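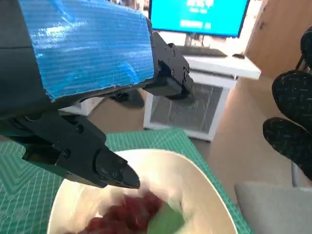

Most arguments about teaching robots by demonstration are arguments about the interface. One side wants the operator's hands on the arm itself, or on a handheld copy of the gripper. The other wants the operator at a distance, moving a pair of leader arms while the robot follows. I have worked with both, and I think the argument is aimed at the wrong layer. What decides whether a set of demonstrations is worth training on is whether the person giving them had to act on the same information the robot will have later. Take the moment when a black fingertip is just over the rim of a white bowl with a heap of red food in it. From the wrist, the fingertip and the near part of the bowl are large, the food is smeared by motion, and the distance between finger and rim has to be judged from very little. An operator standing beside the table judges that distance with two good eyes and a free neck. The policy will get the wrist view.

I will call this the information gap. It is the difference between what the demonstrator knew and what was recorded. Every method of demonstration has one. The methods differ in where the gap sits and in how easy it is to forget.

Start with guiding by hand. The operator holds the arm, the motors compensate for gravity, and the joints are logged. The great strength of this method is force. A person pushing a gripper toward a bowl feels the contact through the arm and backs off before the bowl slides. The motion that results is compact and confident, and new operators learn it in an afternoon. The trouble is that the recorded joint positions carry almost nothing of that contact. Unless the wrist has a force sensor, and unless its readings are separated from the load the operator's own hand adds, the file shows an arm that slowed down at a certain height for no recorded reason. A model trained on it will learn to slow down at that height. Put a shallower bowl on the table and it will slow down in the air.

There is also the plain matter of the operator's forearm, which ends up in every overhead view. People deal with this by replaying the trajectory with the human out of the way and recording the video on the second pass. For a rigid block in a fixture, that is acceptable. For food it is poor. A heap does not return to its earlier shape when the arm returns to its earlier pose, so the replayed motion is matched with a situation that it was never chosen for.

Remote control moves the gap somewhere else. With leader and follower arms the operator's body is out of the workspace and the commands are available as clean numbers. The video shows what happened under those commands. On the setups I know best there is no force returned to the leader side, so the operator loses touch and compensates with vision. That has a useful side effect. Because the operator has to see contact in order to respond to it, the evidence for each correction is more likely to be visible to a camera. The demonstration is slower and less graceful, and more of it can be learned from.

"More likely" is carrying weight in that sentence. It holds only if the operator's view is restricted to something close to the robot's. Most labs do not restrict it. The operator sits or stands within reach of the table, leans over to look behind an object, and makes a precise motion on the strength of a view that no camera had. I have done this many times without noticing. The recording looks excellent. The task succeeds. The policy trained on it then hesitates at exactly the place where the operator leaned.

Julián Cantero, who ran the demonstration bench at Vulel when I was there, had a rule I resisted for most of an October. Operators were to work from the camera feeds on a monitor, with the table behind a screen. Throughput fell badly. On food transfer, an operator who could finish 12 episodes in a session beside the table would finish 8 from the feeds, and the discard pile grew. The complaint from the training side, mine included, was that we were paying more for worse-looking data.

I now think the rule was correct, for a reason that had little to do with the average quality of an episode. Working from the feeds made operators change how they did the task. They brought the gripper in from a side that kept the contact point in view. They paused above the rim until the wrist view settled. When one finger hid the thing they wanted, they used the other arm's camera and moved that arm to get a better look. These are behaviors a policy needs and almost never receives, because a person standing at the table has no use for them. Looking is part of the task, and an operator who already knows the answer leaves it out.

The usual reply is scale. Collect enough demonstrations, the reply goes, and the hidden information averages out. Our largest set from the older procedure, which we called Huvine, had 2,000 episodes in it. When we went back and reviewed them, we marked 937 in which the final approach was made with the target hidden in every recorded view. Adding more of the same would have made the policy surer of itself during the part of the motion where it had no grounds to be. Noise averages out. A systematic habit of the demonstrator gets learned.

I should be fair to the handheld devices, which sit between the two camps. A gripper held in the hand with a camera fixed to it keeps the sense of touch and records from the right place. It can be carried into kitchens where no arm will be installed for years. Its gap is in the body. The human wrist will rotate through poses the arm cannot reach, and the human shoulder has no trouble with a path that would send an elbow joint into its limit. Filtering for reachable motion helps, although the filter removes the hardest cases first, and those were the reason for going into the kitchen. The operator can also still see around the device. Asking people to work a handheld gripper while watching only its camera feed is unpleasant enough that I have seen it tried once, on the Cifuentes trials, and dropped within the week.

What would I ask for, given a bench and a budget? First, write down the demonstrator's view as part of each episode: beside the table, behind a screen, feeds only. It costs one field. Very few of the sets I have been handed include it, and without it two batches that look alike can't be compared. Second, keep the episodes in which the operator misjudged a contact and recovered. We used to cut these for tidiness. A finger that touches a rim, lifts, and comes down again farther in contains a correction tied to something the camera saw, which is worth more than another clean approach. Third, judge operators on whether somebody else can explain their motion from the recorded views alone. We tried this at Fuvden as a review step. One person drives, another watches only the feeds and says when the evidence for each movement appears. Disagreements are frequent and informative. Some episodes that everybody had admired fail the review within seconds.

None of this settles which interface to buy. For tasks dominated by contact, such as seating a connector or wiping with steady pressure, I would still guide by hand and pay for a proper force sensor at the wrist. For soft or piled material, where the important state is visible if one looks from the right place, I would use remote control and make the operator live with the cameras. A mixed task needs both kinds of data, labeled as such, and I have not yet seen a training recipe that combines them well.

The cost objection remains, and I don't have a full answer to it. Feed-only operation is tiring. Operators need shorter sessions, a monitor with low delay, and more practice before their episodes are usable. A manager comparing episodes per hour will pick the other procedure every time. The figure I would put next to that one is the number of episodes left after the review step, divided by the same hours. On our food transfer work the two procedures came much closer together when counted that way, and the ranking of our operators changed.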